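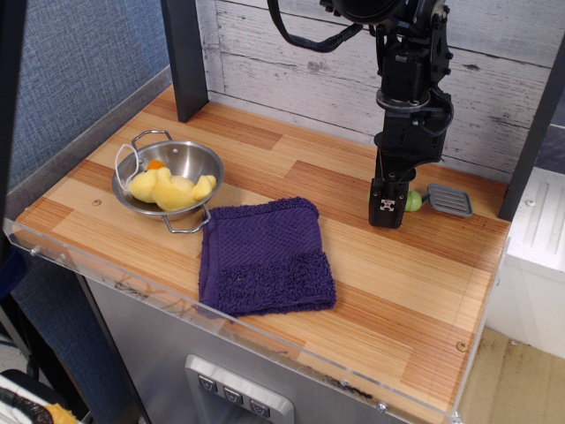 Bath things on the honey-colored top: duck in the steel bowl, purple towel, gray ridged tray

Forum > Home & Bath > Small Spaces > Towels and tubs, what do you keep out?

yeseo_b
Hi everyone, long-time reader, and I finally have something to ask! I'm trying to settle on a little bath station for my sister's place in Fladthorpe, because her youngest is two now and bath time has become the big event of the evening. So far I've got the little stainless bowl with the handles, the fuzzy yellow duck riding in it, a dark purple terry towel folded next to it and the gray soap-dish sort of tray at the back. I love how the purple looks against the wood (it's a much warmer color in person than I expected) and I'd happily leave it all just like that. My question is whether you'd keep the towel flat and folded or roll it up. And is steel a silly choice for a kid's bath bowl?
Ye-seo

corentin.s
Oh, I like this! The duck looks very pleased with himself in there. I'd leave the towel folded, personally. That one has the woven pattern across one band and the loopy part on the other, and if you roll it you'll lose the pattern completely, which would be a shame. We have a stack from Laltulcombe with a similar band and I fold them so it always faces out. My wife thinks I'm fussy about it and she's probably right, but it makes me happy every time I walk past.

PascalCoste
Going to disagree with Corentin, with affection. Roll it. A flat towel takes up a lot of table, and with a toddler you want that space for pajamas, a diaper, the comb, whatever else you grab on the way. Rolled towels stand up in a basket on the floor and you can reach one with a wet hand and a squirming child under the other arm (ask me how I know).
On the bowl, steel is fine. We rinsed hair with one for years and it's still in the kitchen drawer.

lutfa_g
I'm with steel too, but mind the noise! Ours got dropped in the tub one Thursday and my son cried for ten minutes, poor thing, and after that we used a plastic one until he was older.
My real worry is the plush duck. Is he going in the water, Ye-seo? Soft toys take forever to dry through, and I've had to throw out a couple that started smelling musty. I'd let him be the one who waits with the towel.

yeseo_b
Lutfa, yes, he's strictly a dry-land duck! He has a little white string loop by him too, so I was thinking of hanging him on the hook by the door. She has a rubber one from Rolland for the actual water.

Loic_Gaillard
I don't think the towel matters half as much as that wood top, to be frank. If it's going anywhere near a tub, find out what finish is on it. I left a damp towel on a striped wood shelf over one October and it never looked the same again, even after I sanded it.

PascalCoste
See, another vote for rolling!

Loic_Gaillard
It's a vote for a hook, Pascal.

corentin.s
The towel can be folded on a hook, band facing out. I'm not giving this one up.

yeseo_b
You're all lovely, thank you. I'll keep it folded for now and put a mat under it, and I'll ask my sister what the top was finished with when I call her tonight.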